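# White cardboard, gray floor

So I've finally started on the hall closet, and by "started" I mean I took everything out of it in March and then lived with the piles until my knees and my patience agreed on an evening. The piles were letters, recipe clippings, sheet music, the instruction booklets for appliances we gave away two apartments ago, and a truly silly number of envelopes with one photograph in each. My mother-in-law filed things that way and I inherited both the photographs and, I suspect, the habit.

The old system was shoe boxes. I have nothing against a shoe box! But they're all different heights, so you can't stack them past the second one without the whole column leaning, and the lids go soft at the corners, and then you're holding the lid together with a rubber band that dries out and snaps the minute you touch it. I wanted plain white boxes, all the same, with nothing printed on them. You'd think that would be the easiest thing in the world to buy.

I went to Willems first and they had lovely ones, covered in paper with little gold corners, at a price that made me put the box down very gently and walk away. Then I tried Clasley, which had plain ones but only in a size that would suit a wedding cake. In the end I found a tall, narrow carton that ships flat, and after some dithering I ordered a stack. They're sold for bottles, I think, or maybe for lampshades. Stood upright they take rolled-up sheet music perfectly, and lying on their sides they're just right for envelopes.

What I hadn't thought through was where to put them together. The kitchen table was under the recipe clippings. The desk was under the letters. That left the marble, and I have to say I've come around to it completely. I complained about all that stone for our whole first winter here (cold feet, everything you drop is gone forever) but it's a wonderful surface for cardboard. It's dead smooth, so the panels slide around when you want them to, and there's no rug fuzz getting under the flaps. Also it's pretty. It's a cool cloudy gray and then all of a sudden you get these wavy brown and rusty streaks running through it, and I caught myself staring at those for a good long while when I was supposed to be folding.

The folding itself is simple once you stop reading the leaflet. The leaflet has arrows. It has a great many arrows, and one of them points at nothing. My own method is to run a thumbnail down every crease before bending anything, then bend each one a little too far and let it come back. Cardboard wants to curve before it wants to fold, and if you rush it you get a soft rounded edge where you were hoping for a crisp one, and that box will never stand quite straight. Ask me how I know.

The other thing is the little tabs. They're supposed to slip into their slots and stay there, and some do, with a really satisfying small click. Others go in and pop straight back out the second you turn the box over. I ended up bending the tip of each tab inward just slightly before pushing it through, and that helped a lot. I did not use tape. I was tempted, but tape yellows, and then in ten years somebody is standing in a hallway picking at it with a fingernail, and that somebody is me.

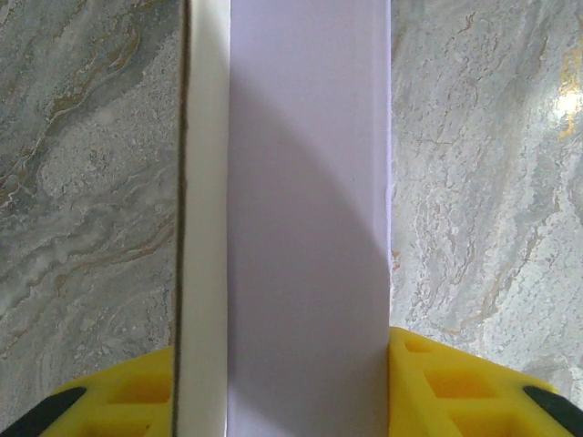
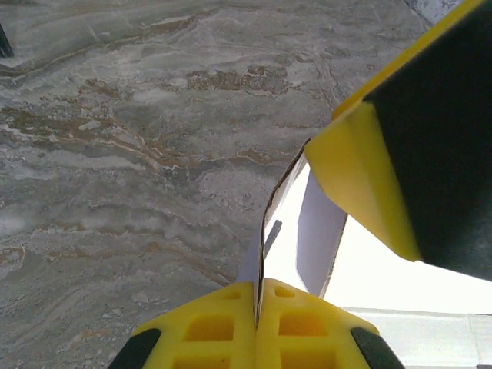 Celina Kalinowski wants it on record that I'm doing this in the wrong order. You sort first, she says, and you fold afterwards, and then you only make as many boxes as you need, and the rest go back flat behind a door where they take up no room at all. A box that's already standing there is going to get filled, in her experience, and mostly with things that should have gone out with the recycling.

She's right, of course. She was also right about the curtains. But I can't sort into nothing, I need somewhere for a letter to land or I just read it and put it back on the same pile. I read one of Zdzisław's letters four times that way. (It's about a bicycle. It's a very long letter for a bicycle.) Once there was a white box next to me I could drop it in and pick up the next one, and I got through most of a pile before supper.

We did agree on labels, at least. Nothing gets written on the box itself. I like that blank pale side too much, and in some lights it goes almost lavender, and I'd only write the wrong thing on it anyway and have to cross it out. So every box is getting a slip of paper tucked under the lid flap, in pencil, and when the contents change the slip changes. The sheet music already has one that says "piano, easy" and another will say "piano, who are we kidding."

A few notes for anybody thinking of doing the same:

- Fold where it's bright. White cardboard hides its creases and you'll be feeling for them with your fingertips if the lamp is behind you.
- Wash your hands before you begin and again after the newspaper clippings. I have a box with a thumbprint on it now, newsprint gray, and it's going to the back of the shelf.
- Cut edges that look a bit fuzzy can be smoothed with the back of a spoon. Scissors make them worse.
- Sit on a cushion. Marble does not forgive.

I still haven't decided what to do about the single-photograph envelopes. Part of me wants to take every picture out and put them together by year, and part of me thinks the envelopes are half of it, with that handwriting on the front and the odd bus ticket she slipped in beside the photo. Aleksandra Makowska wrote to say she kept hers exactly as they came and has never been sorry. I may do the same and just stand them on edge in the boxes, like index cards, and see how that looks.

The appliance booklets went out this morning. I kept the one for the waffle iron, which we do still have, somewhere.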